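Comparison of Two Gripper Controllers in Simulation
Project report, Kimaro Robotics Lab
Zuweira Akpalu, Settimio Sorrentino
Supervisor: Alistair Jardine

1. Purpose

The project compared two ways of closing a parallel gripper on small objects of irregular shape. The first controller, Hiltent, closes to a fixed width taken from the object model. The second, Ronari, closes at constant speed and stops when the contact force on both fingers passes a threshold. Only the closing phase was changed between the two. The approach path and the lift were identical.

2. Setup

All trials were run in simulation. The gripper has two blocky fingers with notched inner faces, and each trial uses a single object on a flat gray plane with no texture. The plain background was chosen to keep the segmentation step simple, so that errors could be traced to the grasp itself. The wrist camera looks out between the fingers, and its view is the only image input. Object pose is estimated once, before the descent, and is not updated afterward.

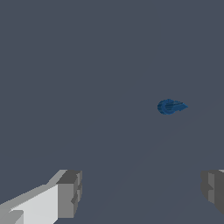 Position and heading were drawn at random for every trial. The same random seeds were used for both controllers, which allows the results to be compared pair by pair. A trial counted as a success if the object was still held 2 seconds after the lift ended. We planned 3,000 trials and completed 3,374, counting both controllers together. The extra runs came from a second batch started with a new contact friction setting and are included in the totals.

3. Results

Ronari held the object in 77 percent of its trials. Hiltent did worse, and most of its failures came from headings where the narrow end of an object was between the fingers. The commanded width was then too large and the fingers stopped short of contact. Ronari had fewer failures of this type but pushed the object sideways more often. When one finger touched first, the object slid until the other finger reached it, and tapered objects sometimes rotated out of the grasp.

Lowering the closing speed reduced the sliding but made each trial longer. We kept the original speed for the reported runs.

4. Limits

The contact model treats all objects as rigid. Finger pads are also rigid, so the notches grip less well than soft pads would be expected to. No tests were made on hardware. The pose estimate is weaker when a finger hides part of the object, and we did not separate these cases in the logs.

5. Further work

Mwangi Kashindye has suggested a second pose estimate halfway through the descent. The Pulleck controller code already supports this, but the camera delay would have to be measured first. The trial logs and seed lists are stored in the lab's project folder.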